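Nistwood Neighbors Forum > Water, Wells & Land > Gunn quarry expansion and our wells

Print this thread | E-mail this thread
13 replies | 3887 views | 80 shares

pumphouse_patty
Good morning all, and forgive me if this wanders, I've only had one cup. I've been reading the packet the county put out on the Gunn quarry expansion (the one that would take the pit north toward Hiko Creek) and I'm more worried than when I started. They want to go down below the water table and pump the pit dry while they work. Our well is not deep. My late husband's father dug the first one by hand and ours isn't a whole lot better. Last July we were already getting sand in the toilet tank, and that's with the pit at its present size.

I'm not against the quarry. My brother drove truck for them and it put a roof over his kids. But I'd like to know what happens to the families on the low side of the road, and I can't find it in the packet. Has anyone gotten a straight story?

creekside_dale
Patty, good to see you on here, and say hello to your brother for me. I've read the same packet and I came away calmer than you did. There's a map toward the back with the monitoring wells marked, and the nearest house to the new pit wall is 2440 feet off. Gunn has to report levels every month and they have to stop pumping if those wells fall past a set line. That's more than we ever had with the old pit, where nobody was measuring a thing.

Sand in the tank can be a worn screen, too. I had the very same trouble and it was my own well casing. Worth having somebody pull the pump before you lay it on the quarry.

Maeve Ó Dálaigh
I'm going to disagree with Dale, fondly, because he brought us soup when I had my knee done and I haven't forgotten it. The distance on that map is measured from the pit wall to the house. It ought to be measured to the well, and ours is down by the creek, a good deal closer. I know of two others laid out the same way, because the old people put their wells where the water was and their houses where the mud wasn't.

The other thing is who does the measuring. The monthly reports come from Pundura, and Pundura is hired and paid by the quarry. They may be the nicest, most honest folks you could meet. I'd still want a second set of eyes on it.

creekside_dale
That's a fair point about the wells, Maeve, and I'll own that I hadn't thought of it. On Pundura I think you're being a touch hard. Every mine and quarry in the country pays for its own testing, that's just how permits work, and if the county had to pay you'd hear about it at tax time. They put their license on the line each time they sign one of those sheets.

backforty
With respect Dale, "that's just how it works" is what they told my folks about the blasting, and we've got a crack in the chimney you can put a thumb in. I called the office three times. Very polite lady. Nothing ever came of it.

I'd also like to hear somebody talk about the trucks. More rock out means more trucks past the school, and the packet gives it one paragraph.

pumphouse_patty
Oh, the trucks. I could write you a book on the trucks. Let's keep this one on water if we can, though, or we'll lose the thread. Start one on the trucks and I promise I'll come and fuss in it.

Dale, I did call the well man this morning after reading your note. He's coming out to pull the pump. If it's the screen I will come back and say so in front of everybody.

gravel_gus
I work at Gunn so take this for what it's worth to you. I run a loader, I don't make the decisions. Most of us out there live here and drink the same water. My girls drink it. If the pit goes no further north there are maybe a few good years left in it and then a lot of us are driving to the city for work, and I don't see that brought up much on here. I'm not saying don't ask questions. Ask them. Just remember who's on the other end.

Maeve Ó Dálaigh
Gus, thank you for writing that, and I mean it. It can't be easy to walk into a thread like this one. I don't want your job gone. What I'd like is a line in the permit that says if a well goes dry, the company drills a new one and doesn't make the family prove it in court first. A friend of mine over the ridge got that from a gravel outfit and they're all still working and still speaking to each other. I don't think it's too much to ask of people we've been neighbors with this long.

gravel_gus
I'd sign that. I'd bet most of the crew would.
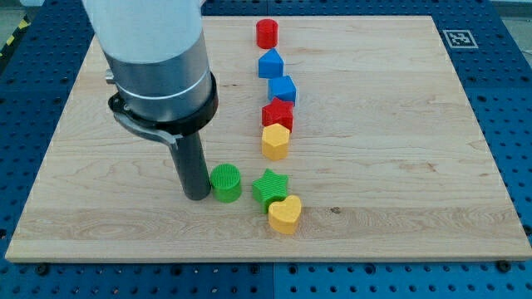 newto_nistwood
Hi everybody, we only moved in this spring and I'm trying to catch up. How would I know what my well level is now, before any of this starts?

pumphouse_patty
Welcome, and I'm sorry this is your introduction to us! Have a licensed well driller come and measure the standing water level, with the pump off and rested for several hours, and ask him to write it down with the date and sign it. Get a lab test of the water while you're at it. Keep a copy at home and send one to the county with your comment letter, so it's on record before the digging begins.

backforty
And take it again at the end of summer, when it's lowest. A spring number by itself will make your well look better than it is.

creekside_dale
Good advice from both. I'm going to have mine done as well, and if Maeve will write up that well replacement language I'll put my name under it. I still think the expansion can be done right. I'd just as soon have it on paper.

Maeve Ó Dálaigh
I'll have a draft by suppertime tomorrow. Dale, you're in charge of commas.

Print this thread | E-mail this thread

Recent in Water, Wells & Land
Trucks past the school, take two
Hiko Creek running cloudy after rain
Who tests for iron and hardness near here?
Chimney cracks and blasting: post yours
Shared driveway and a shared well, how do you split the bill?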